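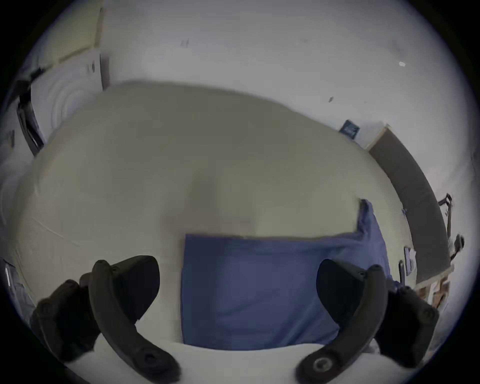
Reltov Cimon Twin Network TV Tuner

Price: £179 including VAT
Availability: in stock
Order code: 888
Delivery: free to mainland addresses

The Cimon Twin takes the signal from your rooftop or loft aerial and passes it over your home network, so you can watch and record Freeview channels on a computer, tablet, phone or smart TV in any room. It has two tuners. Two people can watch different channels at the same time, or one can watch while the other tuner records.

It connects to your router with a network cable. Once it is running, the devices you watch on can use either cable or wi-fi. There is no monthly charge for live viewing or recording.

What it does

Plug the aerial lead into the back of the tuner, connect the network cable and switch on. The tuner looks for channels by itself the first time it starts. A full scan usually takes a few minutes, longer in places that can receive more than one transmitter. When the light on the front stops flashing, open the Cimon app or type the tuner's address into a browser and the channel list will be there.

Channels are sent over the network as they are broadcast, without being squeezed down first. The picture on a good wired connection is the same as you would get from the aerial socket. An HD channel needs a steady connection, and older wi-fi routers can struggle with two at once. If you have thick walls or a long house, run a cable to the room where you watch most, or use a pair of powerline adapters.

Subtitles and audio description are passed through on channels that carry them. Subtitles can be switched on for one device without affecting the others.

Recording

The tuner has no storage inside. Recordings go to a USB drive plugged into the back, or to a shared folder on a computer or network drive. An HD programme takes up a good deal more room than a standard one, so buy a bigger drive than you think you need. Drives without their own power supply will work if they are the small portable type. Full-size desktop drives need their own plug.

You can set a recording from the seven-day guide, by series, or by time and channel. Series recordings follow a programme if it is moved to a different time, as long as the broadcaster has kept the guide up to date. You can add a few minutes before and after each recording, and sport is worth giving extra.

If you ask for three recordings at once, the Cimon Twin will make the first two and tell you about the third. It will look for a repeat showing later in the week and offer that.

Setting recordings when you are away from home works through the app. Watching your recordings away from home depends on the upload speed of your broadband and has to be switched on in the settings. It is off when the tuner leaves the factory.

What you need

A working TV aerial. If your present television picks up a clear picture from the same lead, the tuner should too. Set-top indoor aerials are hit and miss and we don't recommend them with this model.
A router with one free network port.
A device to watch on. The app runs on recent phones and tablets, on Windows and Mac computers, and on many smart TVs. Please check the list on the support page before ordering if you plan to use a TV.
A TV licence, if you are in the UK.

This model is for aerials only. It will not work with a satellite dish or a cable TV socket. The Reltov Lindsay is the satellite version and has its own page.

Specification

Tuners: two, DVB-T and DVB-T2
Aerial input: one standard coaxial socket, shared between both tuners
Network: one wired port, 100 Mbit/s
USB: one port, for storage only
Wi-fi: none built in
Power: mains adapter, UK three-pin plug
Highest room temperature: 40 degrees C
Fan: none
Mounting: free-standing, or on a wall with two screws (not supplied)
Guarantee: two years, parts and labour

In the box

Cimon Twin tuner
Mains adapter
Network cable
Short aerial lead
Quick start sheet

Where to put it

Most people put the tuner next to the router and run the aerial lead to it. If the aerial socket is in another room, it is usually easier to put the tuner by the socket and run a network cable back. Keep it off the top of other equipment that gets warm, and leave a gap at both sides for air. Don't put it in a closed cupboard.

If the signal is already split between several televisions, adding another splitter may make it too weak. A small powered amplifier near the aerial will normally put this right. An amplifier fitted behind the tuner, at the end of a long cable run, does much less good.

Changes with the current version

Software released on March 5, 2018 is fitted to all the units we now send out. It adds series recording by name, a faster guide on older tablets, and a fix for sound dropping out after an advert break on some HD channels. Units bought earlier will offer the update when you next open the settings page. Don't turn off the power while it is installing.

Questions we are asked

Can I use two tuners in the same house?
Yes. The app shows them as a single list and picks whichever is free.

Will it pause live TV?
Yes, if a USB drive is connected. Without a drive you can watch live only.

Does it get every channel on Freeview?
It gets the broadcast channels available from your transmitter. Channels that need an internet connection on a Freeview television are not included.

Can I keep recordings if I change to a new tuner?
Standard recordings can be copied to a computer and played there. Some HD recordings will only play through the app.

Customer comments

"Set up in the hall cupboard with the door taken off. Picture is very good on the kitchen tablet. The guide is a bit slow to fill in on the first day." Joni Honkanen

"Does what I bought it for. I would have liked a longer aerial lead, the one supplied is too short to be much use." Atieno Mosoti

"Had to rescan after the transmitter work in our area and lost my favourites list. Support got it back from a saved copy, which I didn't know I had." Deirdre Quinlan

Delivery and returns

Orders placed before midday leave our Jurkby warehouse the same working day. Some 40 collection points are also available and are shown at the checkout. You may return the tuner within 30 days if it is complete and in its box. If it is faulty we pay the postage.

For help choosing between the Cimon and the Lindsay, contact Aisyah Simanjuntak in sales. Trade accounts and orders for more than ten units are handled by Slamet Osman.

Related items

Reltov Lindsay satellite network tuner
Powered aerial amplifier, two outputs
Powerline adapters, pair
Coaxial lead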